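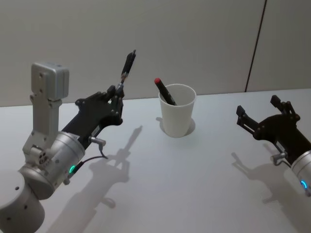 Search tickets Go

Ticket 2317 - Cell 2, Hollport lab - left gripper stalls on close, pen-to-cup routine
Opened by: Mareike Dreßler
Priority: normal
Status: monitoring

Problem
Left arm aborts the pen-to-cup routine with fault 172 (gripper position not reached). Right arm runs its half without faults. Started after the cell was moved to the white table.

Log

Entry 1. Power-cycled the left controller, fault cleared. Came back at cycle 38. No change with grip force lowered one step.

Entry 2. Checked the gripper cable at the wrist. Connector was seated but the collar was not fully turned in. Tightened by hand. Ran the wrist joint through its full range and the cable loop pulled taut near the end of travel. Gave the loop more slack and refastened it under the wrist.

Entry 3. Fault gone, but the fingers now close too low on the pen. Tool offset in the controller was still the value from the old Andreadis mounting plate. Vonel plate is thicker. Re-entered the offset and saved as tool 2. Do not delete tool 1, the Jullalov job still calls it.

Entry 4. Retaught the approach above the cup at low speed. Approach height is measured from the rim, so a different cup size needs a new teach point. Stop with fingers open, jog down in small steps, save, back out along the same line.
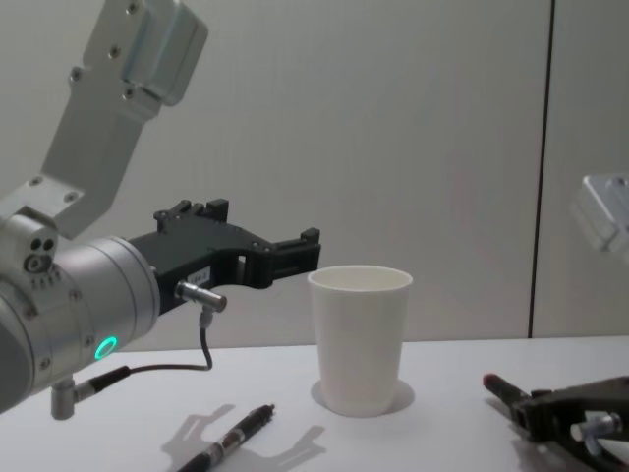
Left gripper open at the cup rim, pen on the table.

Entry 5. Test run with the new offset: 1516 cycles, no fault 172. Two pens dropped outside the cup, both on the first pass after a cold start. Added a warm-up move before cycle 1 - wrist and gripper only, arms stay clear of each other.

Open items
- Check the cable collar again at the next service. Same check on the right arm.
- Replace the gripper cable if the fault returns. Part is on the shelf, label says Vonel left/right, fits both.
- Controller backup taken 2021-10-10. Older backups have the wrong offset, do not restore from them.

Hollport cell support - contact the service desk - Copyright Hollport - Back to top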